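Homham Robotics Club > Build and Code > Simulation task, spring round

widad_m
Posting the state of the pick-and-place sim before Thursday's session. Room is the living room preset with the patio door. Task is cans into the round brown cup, two arms, one operator. We get 90 seconds per run. Over 18 runs with the current controller, 13 finished with the first can in the cup. None finished with both.
Failures are nearly all on the second can. The right arm holds the cup and the left arm has to reach across for the can, and the planner times out.

torque_limit
What is your timeout set to? Default in the Mahasneh package is short. We raised ours and the problem mostly went away.

widad_m
60 planning attempts per waypoint. Raising it costs run time and we don't have much to spare.

gridlock7
Why is the cup off the floor at all? Leave it standing and use both grippers for cans. Holding it by the rim uses up an arm.

widad_m
It tips when a can lands on the edge. With the rim gripped we can also tilt the opening toward the incoming can. State after the first can:
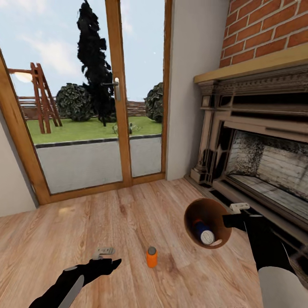 Page last modified: September, 16:40

torque_limit
OK, the blue and white one is in and lying on its side. The orange can is still upright on the floor by the left gripper, so reach is fine. I'd look at the cup angle first. Your planner probably treats the can inside as a collision object and rejects every approach through the opening.

gridlock7
Still disagree with the hold. We ran the Stomthorpe layout last year with the container on the floor and a slower release, and it did not tip once.

widad_m
Different container. I tried the slow release – it adds too much time per can and the cup still moved.
Collision object is a good point. The can is never attached to the cup after release, so it stays in the world model at its old pose. Will check.

lornport_b_team
We had the same bug. Attach the can to the cup link on release, then clear the old entry. Do it in that order or the physics step pushes the can out through the wall of the cup.
Also check the fireplace mesh. Ours had a collision hull much bigger than the visible surround, and anything held close to the base was flagged.

widad_m
The cup is right in front of the base, so that could be both problems at once. I'll swap the hull first, rerun, then do the attach fix separately.

gridlock7
Run mine as a third case. Same seeds.

widad_m
Fine. Send me your release parameters before Thursday and I'll queue it.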